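How to Budget for Your First Kitchen Robot Arm Without Running Out of Money Halfway

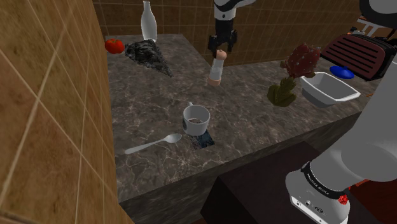
Rehearsing a pick in simulation: the two-finger gripper just above the grinder, with the mug and spoon further forward on the counter.

If you've started pricing arms for a small test kitchen, you already know how quickly the tabs pile up! We went through all of it at Burkdale last February, and I'd love to save you a few of the evenings I spent with a spreadsheet and a cold cup of tea.

Step 1. Write down the jobs before you look at a single arm. Our list had things like "lift the grinder" and "move a mug of coffee." A full mug needs a steadier hand than an empty one, so write that down too (I forgot, and had to redo a whole page).

Step 2. Build your counter in simulation. We call our virtual kitchen Wira, and it has a marble counter in an L shape, with a toaster, a baking dish and even a potted cactus along the back. Clutter is good here. You want to find out early whether the arm can get down between things, and how much room its own bulky upper sections take up.

Step 3. Try every job at least three times, and keep the failures. We ran 252 attempts before asking anyone for a quote, and the notes made those phone calls so much easier.

Step 4. Ask for the gripper as its own line. Our first quote, from Drumoter, lumped it in with the arm, and we couldn't compare it fairly with the one from Szilágyi until they split it out for us.

Step 5. Set money aside for everything around the arm: the mount, cables, spare fingertips, shipping, a day of training. We put $3000 in that pot and used nearly all of it, mostly on the mount.

Step 6. Measure your real counter again, including the height of anything hanging above it, and send those numbers along with your order. Ask for the delivery date in writing while you're at it.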